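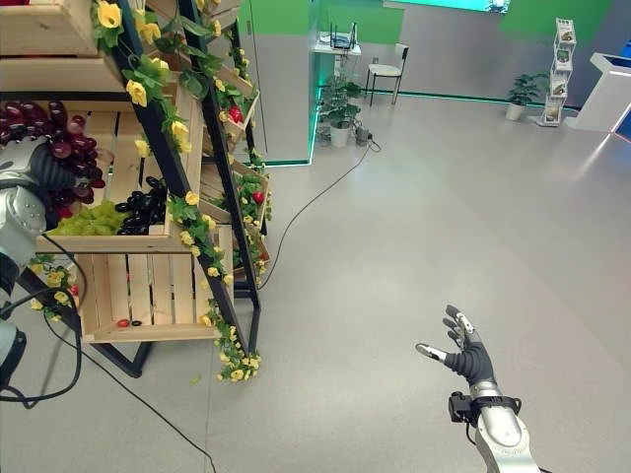

Chapter 4
Comparing Hands

Every gripper works in the brochure. The parallel jaw closes on its steel block, the suction cup lifts its sheet of glass, and the five-fingered hand holds an egg and looks thoughtful about it. The reader who has bought a gripper on the strength of such pages will not need this chapter explained. The reader who has not should go through it twice before signing anything.

Chapter 3 dealt with arms, and arms are fairly easy to compare. Reach, payload and repeatability can be put in a table, and the table will be mostly true. Hands are harder. A hand's performance belongs partly to the hand, partly to the wrist it is bolted to, partly to the controller, and to a humbling degree to the thing being picked up. Change any one of these and last month's results become a souvenir.

Our running case is fruit. Fruit is round, glossy, badly attached to itself and never the same shape twice. A bunch of grapes is the worst of the lot. It has no flat face, no obvious middle, and a habit of swinging. You can hold it from the side, from above, or by wrapping the fingers around as much of it as they will cover, and each of these will look like the right answer for one bunch in particular.

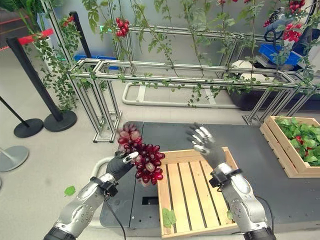

Figure 4.1. A side grasp on a bunch of red grapes, left hand. The right hand is open over the crate.

Notice that the grasp in Figure 4.1 leaves a good part of the bunch outside the fingers. Whether this matters depends on what you have decided to measure, and most bad comparisons go wrong at exactly that point, well before any motor is switched on. Farah Rahman, whose trial notes we use throughout the chapter, lists 414 attempts across two hands and one plain parallel jaw. Her first version of the score sheet had a single column headed "picked." It lasted until lunch. Did a bunch count as picked if it left the table and fell back? If it reached the crate minus two grapes? If it reached the crate and would not come off the glove?

The revised sheet had 4 columns: contact, lift, carry, release. The jaw, which had looked hopeless under the old scheme, turned out to be perfectly good at lifting and dreadful at carrying. One of the hands was the reverse of what its supplier had promised — slow and fussy at contact, then very hard to shake loose. Neither fact could be seen in the single column, where both had been averaged into the same gray "fair."

4.1 Things to fix before you start

Fix the objects. Artificial fruit is widely used in early trials and widely sneered at by people who have never cleaned a tendon drive. It keeps its shape, it does not leak, and the grapes you test in March are the grapes you test in November. It is also lighter or heavier than the real thing, and its skin has its own ideas about friction. Weigh it and write the weight down.

Fix the start pose. "Hand near the crate" is a description of a mood. Record joint angles.

Fix the operator, if there is one. Přemysl Mikuš and Vlasta Šťastný once ran the same hand on the same controller at the Flernthorpe workshop and came back with carry scores so far apart that a faulty wrist was suspected and replaced. The new wrist gave the same two sets of scores. Mikuš approached from the left and Šťastný from above, and it had not occurred to either of them to mention it.

Fix the gloves. A gloved hand and a bare one are different grippers for the purposes of any table in this book. So are a new glove and the same glove after three weeks.

4.2 Where to hold the trial

A bare bench gives clean numbers. A display shelf with tiers, slats and foliage gives numbers you may have some use for. We recommend doing both, in that order, and keeping the results in separate files. The difference between them is often the most useful figure in the report and is usually the first one cut from the summary.

Cables deserve a line of their own in the plan. They appear in no specification of grasp quality, and they have ended more grasps than poor friction ever did.

Before going on, draw up a four-column sheet for an object on your own desk, and decide what would count as a release.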